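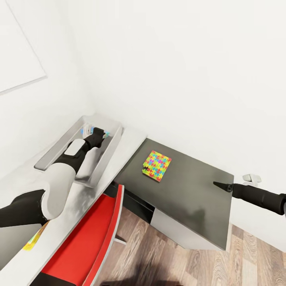 Reece Hollis spent most of May running the same pick 200 times with one hand, then 200 times with another. The object was small, the tray was shallow, and the arm was the same throughout. Only the end of it changed.

Hollis works for Histora, which builds test rigs for robot buyers. The job was to compare the Drinard, a five-fingered hand that costs more than the arm carrying it, with the Breveck, a plain two-jaw gripper. All of it was done in simulation before any hardware was ordered.

"The hand gets into corners," he says. "It also gets stuck in them."

The trouble is the sides of the tray. A hand coming down from above needs room for its knuckles, and on a sloped wall the outer finger tends to land first. Miłosz Kołodziej, who wrote the controller, added a 3 mm lift before the fingers close. Failed grasps dropped, but each pick got slower.

The Breveck had no such problem with small parts. It did badly on flat things - boxes and boards lying on a tabletop, with no edge to get under. Kołodziej tried pushing them to the edge of the table first. It worked on the lighter ones.

Dorota Kaczorowski, who handles purchasing, has asked for 370 more runs with the colours and lighting changed, as the wrist camera loses objects once the fingers cover them. Until those are finished the order is on hold, and Hollis is still adjusting the friction values for the tray.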